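Neltwood Table Games: Your Questions

What do I need to play?
A table, a checkered mat, one plate and a small block. It's such a simple setup and we love it!
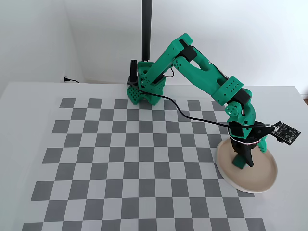

Can kids join in?
Yes please! Gil, our shortest game, takes 2 players and is over in minutes, so even wiggly ones last to the end.

Does the mat have to be gray?
Any color you like, as long as the squares alternate.

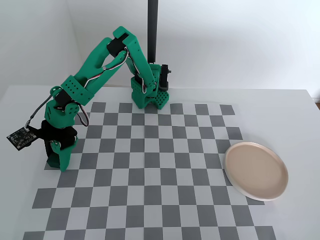
Where does everything start?
In Gorkent, you choose! Beginners love a wide gap, with the green block down on the squares and the plate empty on the opposite side of the table. Try it closer once you know the rules.

When is the next open table?
In June, at Surnilholm. Bring a friend!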